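Section 4: Cleaning and looking after your Munuris worktop film

Thank you for getting this far! If you have followed Section 3, your film is down, the air bubbles are out and you have had a cup of tea. The next few pages cover the first days of your new surface and the everyday care that will keep it looking good for years, and we do suggest reading them through once before you pick up a cloth.

4.1 The first 14 days

The adhesive goes on gaining strength for a good while after the film has been smoothed down, and it is happiest when left in peace.

1. Keep the room at a steady, comfortable temperature. If you have fitted the film in November or thereabouts, please don't turn the heating off overnight for the first week.
2. Wipe up spills with a dry cloth only. Water can creep under a fresh edge.
3. Leave heavy things (bread makers, stand mixers, that big casserole dish) somewhere else if you possibly can.
4. On the last day, run a fingertip along every edge. If a corner has lifted, warm it with a hairdryer on the low setting, press it down and hold it for 30 seconds.

Note: A faint smell on opening the cupboards below is normal and fades with a bit of fresh air.

4.2 Everyday cleaning

1. Brush or vacuum away crumbs and grit first. Grit is what does the scratching, far more than any cloth.
2. Add a small squirt of washing-up liquid to a bowl of warm water.
3. Wring your cloth out well and wipe in long, straight strokes. Work away from the joins, never into them.
4. Go over the surface again with clean water, then dry it with a soft towel. Dark patterns show water marks more readily than pale ones, so take your time over the drying if you chose one of our blacks.

CAUTION: Do not use scouring powder, wire wool, bleach or oven cleaner. These will dull the finish and the damage cannot be polished out.

4.3 Stubborn marks

Tea, turmeric and beetroot are the usual culprits. Lay a damp, soapy cloth over the mark for ten minutes and wipe – most will come away at the first go. For sticky label residue, rub in a drop of cooking oil, wait a little while and then wash as in 4.2. Please try anything stronger on an offcut first (you did keep the offcuts, we hope).

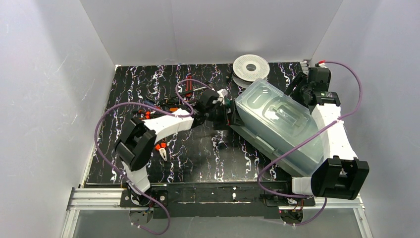
Fig. 2. Veined pattern on black, laid across a full tabletop.

4.4 Hot pans and sharp knives

The film will put up with a warm mug quite cheerfully, but it is not a trivet and it is not a chopping board.

1. Always stand pans, baking trays and hair straighteners on a heatproof mat.
2. Cut on a board, even for that one slice of lemon.
3. If you do nick the surface, dry it thoroughly and dab a little Udico seam sealer into the cut with a cocktail stick. Wipe off the extra straight away and leave overnight.

WARNING: Never use the film within 200 mm of a gas burner or any open flame.

If a larger area is damaged, turn to Section 5, which explains how to cut and match a patch.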